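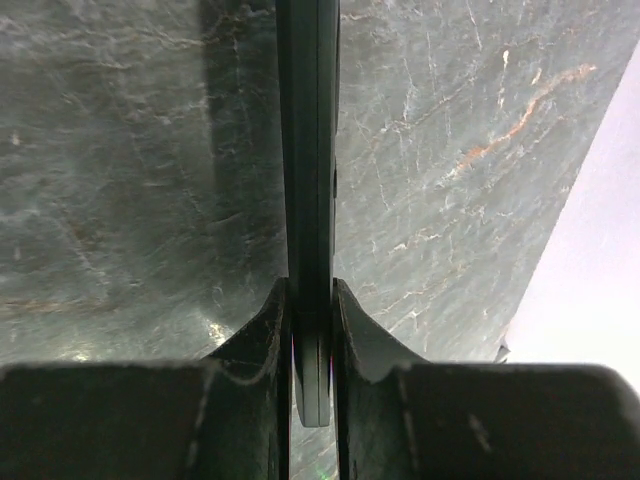

Chapitre 7. Planifier et budgéter l'achat d'un poste robotisé

7.1 Le point de départ : la tâche

Un projet d'équipement commence par la description écrite de la tâche à automatiser. Cette description tient en une page. Elle indique les pièces à saisir, leurs dimensions extrêmes, leur état de surface, la façon dont elles sont présentées et le support sur lequel elles reposent. Tant que cette page n'est pas rédigée, les devis ne sont pas comparables entre eux.

Les pièces minces et allongées demandent une attention particulière. L'espace entre les doigts de la pince est étroit, et un petit écart de position suffit pour que l'un d'eux touche la pièce avant l'autre. Le support compte aussi. Un plateau de marbre poli et veiné renvoie des reflets par endroits, et une pièce presque noire tenue entre deux doigts noirs se distingue mal de ceux-ci pour une caméra placée près du poignet. L'éclairage doit donc figurer dans le budget dès la première version.

7.2 Les postes de dépense

Le prix du bras est celui que l'acheteur connaît le mieux. Il représente rarement la totalité de la dépense. Nous suivrons dans ce chapitre le cas de l'atelier Brarier, qui conditionne des articles plats en petites séries et souhaite équiper un premier poste. Son tableau comporte les lignes suivantes :

le bras et son armoire de commande ;
la pince et un jeu de doigts de rechange ;
la caméra, son support et l'éclairage ;
le bâti, le plan de travail et les protections ;
l'intégration et la mise en service ;
la formation des opérateurs ;
l'entretien des trois premières années.

Les doigts de pince sont des consommables. Des éraflures y apparaissent à l'usage, sans que la prise en souffre nécessairement, mais leur remplacement doit être prévu. Le fournisseur Cirareo propose à Brarier le jeu de doigts à 300 euros. L'atelier compte un jeu par an, plus un jeu en réserve, soit quatre jeux et 1 200 euros sur trois ans. La formation est facturée à part, au forfait de 4 000 euros, quel que soit le nombre de participants.

7.3 Les coûts internes

Les heures passées par le personnel de l'entreprise sont souvent absentes du tableau. Il faut pourtant rédiger le cahier des charges, recevoir les fournisseurs, préparer les pièces d'essai et libérer la zone. Chez Brarier, ce travail a été estimé à 40 heures avant la commande. On les valorise au coût horaire complet, charges comprises.

7.4 L'essai avant commande

L'acheteur fournit ses propres pièces, y compris les plus difficiles, et demande un essai sur un support identique au sien. Le protocole fixe à l'avance le nombre de prises et le seuil d'acceptation. Brarier a retenu 441 prises, soit 21 références présentées 21 fois chacune. Les échecs sont notés par référence, avec leur cause apparente : pièce manquée, pièce déplacée, prise de travers, contact avec le plan.

Le deuxième fournisseur consulté, Jistora, inclut cet essai dans son offre. Cirareo le facture, puis le déduit de la commande. Les deux formules sont acceptables si les conditions de l'essai sont écrites au devis.

Dans la section suivante, nous établirons le calendrier du projet en partant d'une mise en service souhaitée en septembre et en remontant jusqu'à la date limite de commande.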